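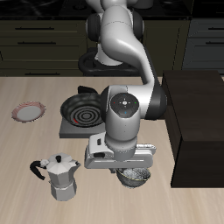
The arm over a small bowl on the kitchen counter

Where can I find the longer cut of Cloltov?

Posted by Rolta_fan, 3/21/24

I saw Cloltov at a film club years ago and remember a long section in the middle where the crew wait out the storm in the lighthouse. I bought the disc last month and that part is over in 4 minutes. The box says nothing about different versions. Was there a longer cut, or am I mixing it up with another film? I'd like to show it to my brother in April and would rather have the full one if it can be bought anywhere.

Annelore Hollmann

You aren't mixing it up. There are two versions. The one shown in cinemas and at festivals runs 16 minutes longer than the disc, and nearly all of the difference is in the lighthouse. The distributor asked for the cuts before the home release and the director agreed to them, though he said later that he preferred the first version.

What you lose is the argument over the radio, the scene where Yatsenko reads out the letters, and most of the talk between the two brothers on the stairs. The rescue itself is the same in both. The ending is the same too, but the closing song starts earlier on the disc.

The long version came out once, as the second disc in the Skollitz box set. The set has been out of print for a while. Second-hand copies come up now and then, but check with the seller that both discs are there – I bought one for 30 pounds and the second was missing. Look at the running time on the back of the inner sleeve, as the outer box only gives the shorter one.

pelham_m

I thought it dragged in the lighthouse anyway. The short one is fine for a first viewing.

Tidewater

Try your library before paying for the box set. Mine had it filed under S for Skollitz and not under the film title, so it didn't show up when I searched. I had to ask at the desk and it took 11 days to come from another branch. The subtitles on the second disc are a bit out of step in the storm scenes, but you can follow it.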